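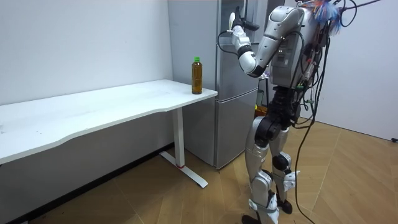 Re: [skama-list] Is he leaving or is it just the beard

Print this message | E-mail this message
12 shares | 4 comments

Quoting the message from last night, trimmed, with apologies to its sender for the trimming:

> Has everyone seen the Mao cover? He's clean-shaven. In Skama he
> has had that beard since the first episode, through the shipwreck,
> the amnesia and both weddings. They can't possibly be shooting
> season three with him looking like that, so he's out. My cousin's
> hairdresser says Gratard already has a replacement signed.
> Also there was no ring in the photos. Draw your own conclusions!
> I've drawn mine and I had to go lie down.

I bought the magazine. I want that on the record, as I've told this list more than once that I don't buy Mao, and I stood in line behind a man with a cart full of cat litter in order to do it.

First, the beard. The interview inside mentions that the photos were taken in August. Season two was still on the air in August but had been in the can for months, and anyone who remembers the hiatus before it will recall that he shaved then too, and that this list spent three weeks in mourning. I went back through the archive. There are 141 messages in that thread. One of them is a poem. The beard came back, the show came back, and the author of the poem has since left us for a hospital drama.

Second, the replacement. With all respect to the hairdresser, Gratard replaces people all the time, mostly the ones who play the younger brother. We're on our fourth younger brother, if you count the one who only appeared from behind. They have never swapped out a lead, and they surely know that half the country watches the show for his jaw, bearded or otherwise. I'd believe they were killing the character off. I'd believe a coma. What I can't see is a different man walking into that kitchen in Hakdale and everybody on screen calling him by the same name and passing him the olives.

Third, the ring. He took it off for a photo shoot in which he was asked to hold a wet rope. I don't know what the rope was for. The article doesn't go into it.

What the interview does say, once you get past the two pages on his skin routine, is this (my translation, so go easy):

He's tired. He'd like to do a comedy. He thinks people would be surprised by how funny he is, and having seen him try to deliver a joke on the morning show, I agree that surprise is the word. He bought a house near his parents and his mother has opinions on the curtains. He won't discuss his private life, and then discusses it for a column and a half without using any nouns. About Skama he says only that "a story should end when it has ended," which you can read as a farewell or as something a person says when his publicist is sitting next to him.

I lean toward the publicist.

What worries me more, and I'm amazed it hasn't come up, is the episode order. Season one had 20 episodes. Season two had 20. The sidebar on the last page says season three will have 12. It's in the small type under a perfume ad, so I suppose it was easy to miss if you were busy lying down. A shorter season could mean money, or that the writers have finally run out of relatives to bring back from abroad. It could also mean he's only available for part of the year, which would fit with the comedy business. I'm not going to pretend I know. But if we have to panic, I'd like us to panic about that number and leave his chin alone.

A few housekeeping things while I'm here.

Please stop forwarding scans of the whole magazine to the list. The server chokes on them, and those of us on the digest get eleven screens of gibberish. A link will do.

The Hakdale map somebody made, with the balcony, the pier and the bakery from the slap scene, is lovely, but the bakery is on the wrong side of the square. I've walked it. It sells a perfectly ordinary cheese pastry and the woman at the counter is very tired of being asked where the slap took place. Buy something before you ask her.

And to whoever wanted to know if the mother-in-law is nice in real life: I've no idea, but she was in the same issue, on page 4, hugging a goat, and the goat seemed content.

I still have the copy of Mao if anybody wants it. The cover has a crease across his forehead from my bag. It's free to whoever pays the postage, first reply gets it, and please write to me off-list.

the digest reader in the back row

E-mail this message | Print this message
Share (12)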